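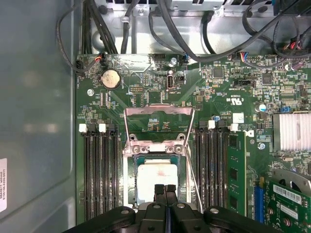

Socket open, CPU sitting in it.

31 Aug 2018

OK so. Skarkov. I know I said I'd write about it two weeks ago, sorry, work ate me.

Finished the campaign last night. 52 hours on the clock, which is embarrassing for a game where most of what you do is stare at a river and decide whether to move some guys across it. But I liked it! Mostly. Let me get it all down before I forget half.

If you missed it, Skarkov is a turn based thing, small fantasy kingdoms, everybody hates everybody. You pick one of four houses and get shoved onto a big map with no tutorial worth the name. I went with Brimiver because they start in the marsh and I always pick the swamp people. Mistake for a first run. Their spearmen are cheap and slow and they break the second cavalry looks at them. Lost my capital on turn 30. Restarted. Lost it again a bit later, to the same guy.

What finally worked, if anyone's stuck:

Don't build the second barracks. Everyone on the forum says build it. Take the fishing villages first, all of them, and sit on the money.

Put archers on the causeway and leave them there. The AI walks right into it every single spring. Every one. It's a bit sad to watch.

Marry off the younger daughter early. The older one gets the plague event, I've had it in three runs out of three, so I think it's scripted.

Saoirse Ó Ceallaigh left a comment on my last post saying you can skip the whole northern war if you pay the tribute in March, before the thaw. Tried it. She's right. Felt like cheating but I took it. Thanks Saoirse.

Things I don't like. The diplomacy screen is awful. You have to click through every lord one at a time and there's no way to sort them, and late in the game there are 138 of them. Why. Who wants to talk to 138 lords. Also the battle music is one track, and it has a flute in it, and I now hear it in the shower.

The sieges are great though. Slow, mean, you run out of food and start eating the horses and then your horse units are just gone from the roster. First time that happened I said a bad word out loud at like 1 am. Liam Flanagan was on voice chat and laughed for a full minute. He plays house Foley, who get walls for free, so he can shut up.

Multiplayer I've only done the once. Me, Liam and Viktória Nyitrai, one evening, we got maybe a third of the way in. Viktória had both of us surrounded and was being really nice about it in chat, which made it worse. Saves work fine between sessions so we'll pick it up agian when she's back from her trip. 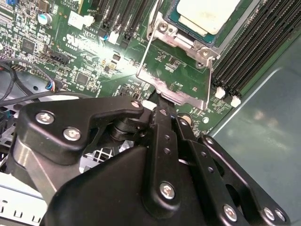 Green server board, black gripper.

Performance. Turns get long. By the end I was going to make tea between them. Turning off "animate neutral armies" helps a lot, it's burried in the second options page, under sound for some reason. Shadows on low makes no difference that I could see.

Mods: there's a map one called Zellberg that adds mountains to the east side and a mercenary company you can hire. I put it in about halfway through my third run and it didnt break the save, but back yours up anyway. The mercenaries are way too good. I hired them once, won a war with them in four turns, and then couldn't pay them and they burned my best port. Fair.

Would I say buy it? At full price, hm. If you like the slow ones, yes. If you want big shiny battles, wait for a sale, the fights are tiny little figures bumping into each other and the camera doesn't zoom in very far.

Next run is Foley, just to see how easy Liam's had it. Rajeshwari Nambiar wants me to try it on the hardest setting with no marriages, and I'm not doing that, Raji, stop asking.

Post on the Zellberg mercs probably next, if I can work out how their pay is calculated. If you already know, comments are open.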